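尺码表应该写清楚量的是什么

叶晓燕

去年秋天我买了三次裤子，退了两次。第一次按尺码表选了M，腰围合适，大腿穿不进去。第二次换了一个叫Jolwood的牌子，还是M，腰上能塞进一个拳头。第三次的那条也不算合身，我嫌麻烦，留下了，至今穿过一回。

三条裤子的页面上都有尺码表，都写着“手工测量，可能存在误差，请以实物为准”。这句话我看过很多遍，从来没有看到谁在后面补一句误差有多大，测的是哪里，测的时候衣服是平铺还是拉伸。我想谈的就是这件事。网上买衣服退货多，平时大家要么怪买的人太随意，要么怪卖的人质量不行，很少有人去看那张表。那张表的问题比别的问题好解决，却一直没有人解决。

先说表里写的是什么。常见的尺码表有两种，一种写身体尺寸，就是建议什么身高体重、什么腰围的人穿；另一种写成衣尺寸，就是衣服本身多宽多长。两种都有用，但不能混在一起。我见过的表里，混着写的占了多数。同一行里，“腰围”写的是人的腰围，“裤长”写的是裤子的长度，“臀围”就说不清是谁的了。如果是人的臀围，裤子应当比它大一些；如果是裤子的臀围，人就应当比它小一些。这中间差出来的几厘米，足够让一条裤子从能穿变成不能穿。

做这一行的人管这几厘米叫松量。我的朋友付子涵在服装厂做过几年版师，她告诉我，版师打版的时候松量是写在纸上的，一件衬衫胸围放多少，一条西裤臀围放多少，都有数。衣服做出来，这个数还在工艺单上。到了店铺上架，负责填表的人手里往往只有一件样衣和一把软尺，工艺单不会跟着过来。于是原来有的数据丢了，又由一个没受过训练的人重新量了一遍，量完再加上一句“可能存在误差”。

我问她重新量会差多少。她说要看谁量，从哪里下尺。裤子的大腿围，有人从裆底往下两三厘米量，有人就在裆底量，有人随便找个最宽的地方。针织衫更麻烦，挂过一个晚上的和叠着放的，衣长就不一样。她说得很平常，我听了觉得这些事其实只要写一行字就能交代。
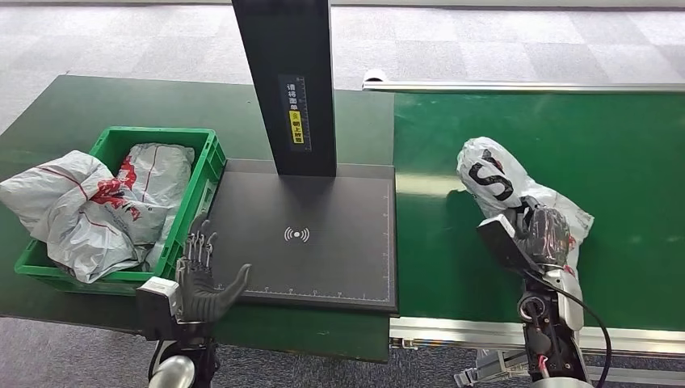
有人会说，写得再清楚，买的人也不看。这个说法我只同意一半。很多人不看，是看过以后发现没有用。一个人按照表选了三次，两次不合适，第四次他就会直接点“平时穿的码”，或者翻评论，找一个和自己身高体重差不多的人。东西写得准，又放在要用的地方，人是会看的。工作台上那种黑色扫描台就是这样，立柱上一条窄窄的深色标签，白色的竖排汉字，带一小段刻度，里面还贴着一张黑字的黄贴纸，文字和刻度放在同一处，看的时候不用去别的地方找。衣服的尺码表通常在商品页的最底下，要划过十几张模特图，图里模特的身高写了，穿的是几码有时候写有时候不写。把表做成一张模糊的图片，手机上放大了也看不清数字，这样的店我也碰到过不止一家。

评论区代替了尺码表，这件事值得单独说一说。现在买衣服最有用的信息，常常是某个陌生人写的“158，98斤，S码刚好”。这种评论我很感谢，自己也写。但它有几个毛病。第一，身高体重不等于体型，同样的身高体重，有人肩宽，有人胯宽。第二，“刚好”没有标准，有人喜欢贴身，有人觉得能多穿一件毛衣才叫刚好。第三，新上架的衣服没有评论，第一批买的人等于替后面的人试穿，试错了自己退。店家把量尺寸的活分给了顾客，顾客没有拿到任何报酬，还要自己跑一趟寄件点。

我做过一个很小的统计。我有个买衣服的群，群里人不多，上个冬天大家把退掉的衣服登记在一张表里，写明原因。一共登记了420件，原因一栏里最多的是“大小不合适”，占百分之59。颜色不对、面料和想的不一样、冲动买了后悔，加起来才是剩下的那些。这个数字不能代表所有人，群里的人年龄相近，多数住在同一个城市，买的也多是裤子和外套。我把它写出来，是想说明在我们这些人身上，尺码是退货的第一个原因，比第二个原因多得多。

登记的时候还有一栏是“有没有看尺码表”。写“看了”的人比我预料的多。郝安琪那几条备注写得最细，她有一件Hudley的大衣，表上肩宽写的是40，她自己拿尺子量是43。她去问客服，客服回她“亲，误差在正常范围内呢”。她再问正常范围是多少，客服发来一张图，就是商品页里的那张尺码表。

这里我不想说客服的不是。客服手里也只有那张图，她能查到的东西和顾客一样多。问题在前面，在填表的那个环节，没有谁规定要填到什么程度，填错了也没有后果。退回来的衣服进了仓库，退货原因是一个下拉选项，顾客为了早点拿到退款，往往随手选“不喜欢”或者“拍错了”。这样一来，后台看到的就是一批不喜欢、拍错了的人，没有人会根据这个去改尺码表。
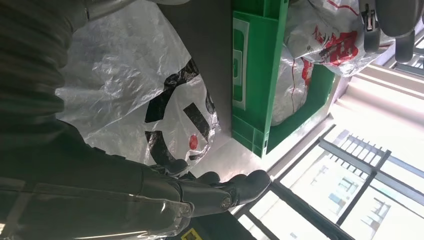 退货原因的选项本身就该改。“大小不合适”只有一项，太粗了。改成“腰部偏大”“腰部偏小”“大腿偏紧”“袖子偏长”，顾客多点一下，店家拿到的信息就完全不同。同一款裤子收到三十条“大腿偏紧”，不用开会也知道那一格数字应该重新量。这个改动花不了多少钱，选项是平台设的，一次改好，所有店都能用。

有人担心选项多了顾客嫌烦。我觉得可以试。人刚刚试完一条穿不上的裤子，对哪里穿不上是非常清楚的，这时候问他，他愿意讲。等裤子寄走了，过几天再发一份问卷，那时候才真叫嫌烦。

再说几句运费。现在很多店送运费险，退货不用自己掏钱，所以有人认为尺码不准也没有关系，多买一个码，留一件退一件就是了。我自己也这么干过。可是运费险的钱总是要有人付的，店家付了，最后会算到衣服的价钱里。一条裤子来回跑一趟，拆开、试穿、重新叠好、装袋，到了仓库还要有人检查吊牌和有没有污渍，再重新上架，过季了就打折。这些都是钱，也都是人的时间。尺码表上多写一行字的成本，跟这些比起来很小。

还有一部分人，退货对他们来说不方便。我母亲住在县城边上，最近的寄件点要走二十多分钟，膝盖不好的时候她就不去。她衣柜里有好几件买大了的外套，袖子挽两道穿。她不会在后台留下任何退货记录，按照数据看，她是一位满意的顾客。尺码不准，损失最大的恰恰是她这样不退货的人，而各种关于退货率的讨论里都没有她。

所以我不太赞成近来常听到的另一种办法，就是限制退货次数多的人，或者把吊牌做得像盘子那么大，防止有人穿了再退。穿了再退的人当然有，我也觉得这种做法不好。但是拿对付这部分人的办法去对付所有人，尺码表还是原来的尺码表，买大了买小了的人照样会买大买小，只是退起来更难一些。吊牌大了以后，连坐下来试一试裤子紧不紧都不方便。
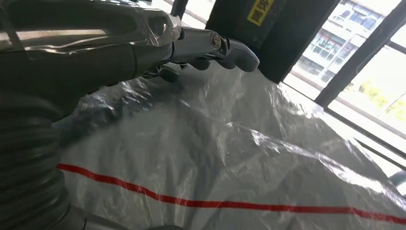 阅读时长：9分钟

那么一张合格的尺码表应该有哪些内容，我按自己的想法写一下，懂行的人可以补充。

身体尺寸和成衣尺寸分成两张表，标题写明。成衣尺寸要配一张平铺的线条图，每个数字从哪一点量到哪一点，在图上画出来。有弹力的面料，写自然状态的数字，再写一个拉伸后的数字。误差写成具体的厘米数，比如正负1厘米，超出这个范围顾客退货，按照描述不符处理。模特的身高、三围和所穿的码数写在每一张图的旁边，不要写在最后。表格用文字做，不要用图片做，这样可以放大，也可以让读屏软件读出来。

这几条里，最难的恐怕是误差那一条。付子涵看了以后说，正负1厘米对衬衫领子太宽，对羽绒服下摆又太严，要按部位分开定。我同意，分开定就分开定，总归比“以实物为准”强。她还提醒我，同一个款式前后几批货可能是不同的工厂做的，第一批量得准，第三批未必还准。小店一次进2,000件，卖完再补，补货的时候很少有人想起来重新量。所以表上最好写明批次，补货以后抽几件复核。她估计有一半的店会嫌这一条麻烦。

国家对服装号型是有标准的，衣服领子后面的那个“160/84A”就是号型，前面是身高，后面是胸围，字母是体型。这套写法其实说得很明白，写的就是人的尺寸。可是到了网店里，它又被换成了S、M、L，再换成“建议90到105斤”。每换一次，信息就少一点。斤数是最受欢迎的写法，也是我认为最没有用的写法，我和我妹妹体重一样，裤子从来不能换着穿。

也有做得好的。我买过一件Hemero的衬衫，牌子不大，页面也朴素，尺码表里连袖口围和领高都有，旁边附了一张软尺放在领口上的照片，每个数字后面跟着允许的误差。我按表选，到手量了一遍，都对得上。店主在页面下方写，她以前被退货退怕了，有一个月把所有款式重新量过。她没有说退货因此少了多少，我也没去问。我后来又在她那里买了两件，没有再翻过评论。

平台可以做的事比单个店铺多。现在上架一件衣服，主图几张、标题几个字、材质成分填哪一栏，都有要求，缺了就不让上架。尺码表却可以随便填，甚至不填。把它列为必填，规定好部位和量法，就会有很多店开始认真对待。小店会说没有人手，这我理解，可以给一段时间，从裤子开始，裤子的问题最多。

那条穿过一回的裤子，我前几天重新量了一遍，腰围比页面上写的大3厘米，大腿围小1厘米。我把这两个数字写进了评论，顺便写明了是平铺量的，从裆底下尺。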